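4.2 What counts as "speaking" a language

Participants in Mosinau were asked to name the languages they spoke. Most named fewer than they had used on the way to the interview.
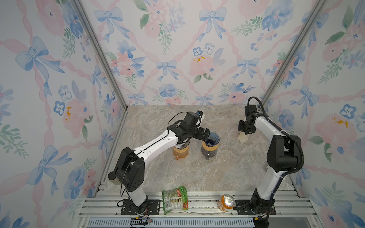
Figure 6. Workspace with two robot arms and floral wallpaper.

4.3 The market and the kitchen

Following Szénási, we treat such omissions as data. The 11 market traders in our sample bargained daily in a language that most of them filed under "just numbers." One trader, interviewed by Thắng Ngô, insisted she knew none of it, then broke off to argue in it over the price of onions. She won.

Kitchen languages fared little better. Speakers raised by grandparents called the home variety "broken," though they could not say what had broken it, or when. Mirko Costa's recordings from Cuvinbridge, roughly 200 hours in all, show the same habit among families who correct one another's grammar in the very variety they say has none.

School languages, by contrast, were claimed with confidence by people who had last used them in an exam. Dutton's term "certificate fluency" seems generous.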